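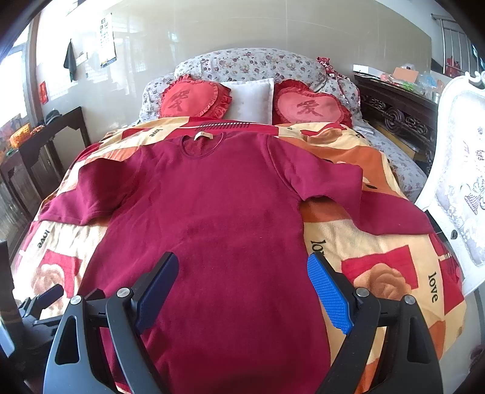
Burgundy knit top laid flat on the bed, Brultau guest room.

Print this page | E-mail this page

Last updated: 6/18/24

BEDROOM AND LINEN WALK-THROUGH, WITH MY COMMENTS

I do this list room by room and then scribble (well, type) what I thought next to each line. Ratings are OK, FIX or WATCH. The guest room at Brultau is the one with the rose duvet -- the one with "love" written all over it -- so if you're looking for the back bedroom, that's a separate sheet.

1. Smoke alarm tested -- OK
Good and loud. I held the button longer than I needed to and the neighbors probably know all about it now. Battery was swapped in December.

2. Bed frame and slats -- FIX
Two slats have worked their way out of the holders on the window side. Nothing is going to collapse tonight, but sit down hard and you'll hear it. Push them back in and put a screw through each end this time, please, no more tape!

3. Mattress seams, corners, under the piping -- OK
Went around the whole thing with a flashlight. No spots, no bugs, no tears.

4. Pillows and cushions -- WATCH
The two red heart cushions are staying, everybody loves them, but I tugged on the ruffles and the stitching is getting tired on one. The plain white square pillow is fine. Cushions come off the bed before anyone small naps there.

5. Duvet cover -- OK
Washes up nicely and the peach roses haven't faded the way I thought they would. All the snaps close.

6. Clothing checked before storage -- OK
Lay every piece out flat, face up, sleeves out to the sides, before it goes in a bag. I know it's slower than folding straight from the basket (I used to do it that way too) but you miss moth holes every single time. Check the neckline, the cuffs, the underarms and the bottom edge. Leave the label in the collar alone. The burgundy top passed, no holes that I could find, and I ran my hand down the inside of both sleeves looking for pins.

7. Moth blocks -- FIX
We're down to 2 and we need 8. The Clumus ones are what I've been buying, order number 367 on my old list if that helps anybody find them again.

8. Carved wooden cabinet -- WATCH
Gorgeous, and heavy, and there's stuff piled on top of it again. I'd like the top cleared down to things that wouldn't hurt if they landed on you. Wall strap is in place and tight. One door sticks a bit when it's humid so don't yank it.

9. White chair -- OK
Sat in it, rocked it, no wobble. It does like to drift into the path between the bed and the door, so scoot it back when you're done in there.

10. Railing -- OK
Leaned on it with my full weight and it didn't budge. Keep chairs away from it when kids are staying.

11. Outlets and lamp cords -- FIX
The cord on the reading lamp runs under the mattress edge. Move it! The power strip from Gisler is good, nothing warm to the touch.

12. Floor -- OK
Rug pad is doing its job.

Still open from last time: the closet bulb. I put in a 100 watt when the socket says 60 max, that was me, and I keep forgetting to bring the right one up.

Related checklists
Revudell house: kitchen and pantry
Brultau: back bedroom
Brultau: stairs and entry
Winter clothes: bagging and labeling
Laundry room, monthly

Print this page | E-mail this page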